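### 3.2 Collecting demonstrations in the home

We wanted our demonstrations to come from rooms that people live in, with all the odds and ends that such rooms gather over the years. The Gandell set, which we began recording in April, is therefore made up entirely of clothes handling on beds, sofas and the occasional kitchen table. The person giving the demonstration holds the Skunent gripper in one hand and does the task at whatever pace feels natural – we asked only that they keep the fingers in view of the wrist camera and try not to rush the moment of closing.

We recorded 2096 demonstrations in all and kept 2000 of them for training. The rest were set aside, mostly for lost tracking, and a few for the very human reason that the person stopped halfway to answer the door. No demonstration runs longer than 30 seconds. Anyone who has folded laundry with a pair of stiff fingers will understand why we were glad of that limit by the end of a long afternoon!

Figure 4 gives a fair idea of what the policy has to work from. A crumpled blue cloth lies to the left of the fingertips, a dark navy one is bunched up to the right, and the pale sheet underneath offers very little texture apart from a few soft wrinkles and a seam. We did not tidy the surroundings before recording, and we did not crop them out afterward, so shelves and small household things come along with the cloth. In our earlier trials by remote control, on the Stustaten arm, the operators found soft piles like these the hardest part of the work, and several of them told us that holding the tool themselves felt a good deal kinder on the wrist.

**Figure 4.** Wrist camera view during a clothes-handling demonstration on a bed.

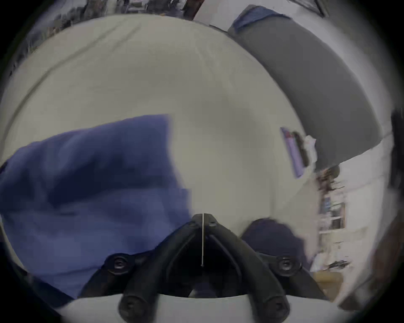 ### 3.3 From hand motion to arm motion

The recorded path of the hand is smoothed lightly and then replayed on the arm, with the finger opening passed through unchanged.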